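28 June 2020
Notebook, bagging task, both arms

Long one today, so get yourself a coffee. I promised Kalkidan I would write up where we are with the zip bag demonstrations before she takes over the teleoperation seat, and I would like to do it properly while it is all still fresh. Mizanur, you can skip to the part on labels, I know that is what you came for.

The short version is that we have 268 bagging episodes saved and checked since we changed the start positions, and I'm happy with most of them. The plan for Mallar (the new policy, for anyone reading who missed the naming argument) is to train on these first and only then add the older set from November. Sumeya thinks the November episodes will pull the motion back toward the old way of doing it, where one arm did nearly everything and the other just hovered. I think she's right, but I would like to see it in a plot.

The part that eats the time is still the opening. Picking up a piece of play food and dropping it into something wide is easy, and a new operator gets it in an afternoon. Getting two stiff fingers onto a floppy edge of film, with the zipper strip curling whichever way it likes, is another matter. I spent most of the morning on nothing but that: take hold near the strip, bring the other gripper in, pull gently apart, stop. I've started treating the strip as the thing to grab, because the blue stands out so well against everything else in the wrist view, and Tolera says his attention maps like it too. 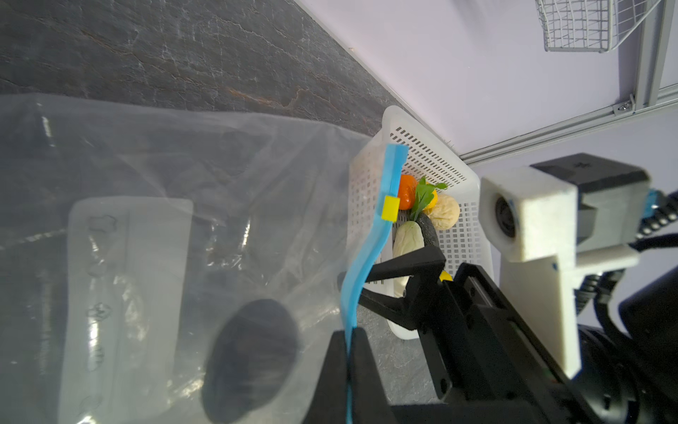 Should we keep the episodes where the first grasp misses and the operator goes back for it? We keep them, as long as the second try is done calmly and the bag ends up open, and we tag them "regrasp" so they can be weighted or dropped later.

I went back and forth on that one for weeks, as Tolera will tell you with some relish. My old feeling was that clean data is good data and a miss is a miss. But the first Mallar checkpoint had clearly never learned what to do after a slip. It would close on air and then carry on as if it had the bag, lifting nothing very politely up to the basket. After we put in 26 regrasp episodes it at least began to hesitate and reach down again. I wouldn't call it solved. It is a good deal less silly, though, and I was so pleased I went and told Catriona, who was on the phone and did not need to know.

What we do throw out: anything where the operator fights the arm and you see the joints jitter, anything where the bag tears, and anything where somebody reaches in by hand before the recording is stopped. That last one was me, twice. Please press stop first and then reach.

Now labels. We have been using Drulley for the segment marks (approach, first grasp, second grasp, open, hold, place, release) and the trouble has been with "open." Mizanur was marking it from the moment the two sides of the bag began to part, and I was marking it from the moment the opening was wide enough to take something. On a slow episode those can be over 10 seconds apart — no wonder the segment lengths looked like two different tasks. We talked it through at lunch and agreed on his version, with a separate "ready" mark for mine. I'll redo my share this week. I'd like both marks taken from the fixed view, where the mouth of the bag and both grippers are easier to judge together, and only checked against the wrist view if there is real doubt.

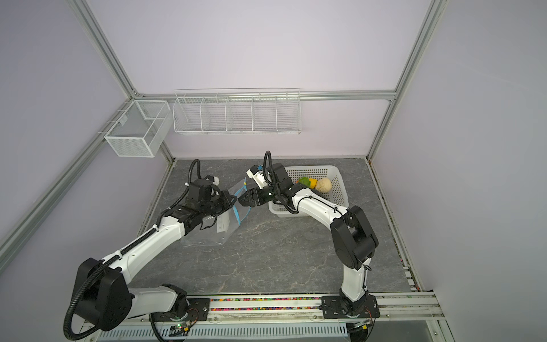 The hold is the other stretch I want us to be patient with. It is tempting to hurry on to the placing as soon as the bag is open, and I see it in my own episodes toward the end of a session, when I am thinking of dinner. Give it a full breath. The policy needs some examples where both arms simply stay put, or it learns that everything must always be moving, and then the bag sags shut again before the food gets anywhere near it.

Kalkidan, for your first session, please try these:

Start with 9 warm-up episodes with recording off. Nobody gets them right away.

Change the food around between episodes, and let the pieces lie however they fall. We have too many tidy starts.

Flip the bag now and then so the strip isn't always coming from the same side.

If the leader arms feel heavy, stop and run the Tuominen calibration again before you blame yourself. I blamed myself for a whole day.

Still open: the time offset between the wrist and fixed streams, which Sumeya is looking into, and whether the Flaltico loader is dropping the last few frames of each episode. I suspect it is, since "release" keeps coming out short. Tolera has a script half written. I'll run it on the morning's batch when he sends it over and put the result on the next page.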